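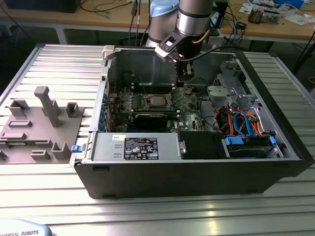 Figure 3. Desktop tower laid on its side on the slotted work table, side panel removed. The power supply and the drive cage lie at the lower side of the case.

4.2 Layout of the case and order of removal

The towers received at the Closow site came from offices that had replaced their machines in May. Before any part was taken out, each case was laid flat with the open side facing up, as in Figure 3. In this position the motherboard, the power supply and the drive cage can all be reached from above, and the case does not have to be turned again until the chassis itself is sorted.

Parts were grouped by how they are held in place. The first group covers parts fixed by clips or latches. In the tower shown, the drive is secured by two blue plastic clips, one at each end, and a blue latch stands out from the case beside the power supply. Coloured clips of this kind were recorded separately from plain ones, following the scheme set out by Lawal in the earlier Plodora survey. The second group covers parts seated in slots, such as memory and expansion cards. The third covers parts held by screws - in most cases the power supply and the board.

Drives were taken out first in every case, as they had to be logged and passed to Drindard for wiping. Cards and memory followed, and the power supply was left until its cables had been freed from the board. The text on the supply label was copied to the record sheet before removal. The median time for the first group was 33 seconds, against 9 minutes for the third. Cases in which a clip had broken before arrival, of which there were 12, are treated in Section 4.3.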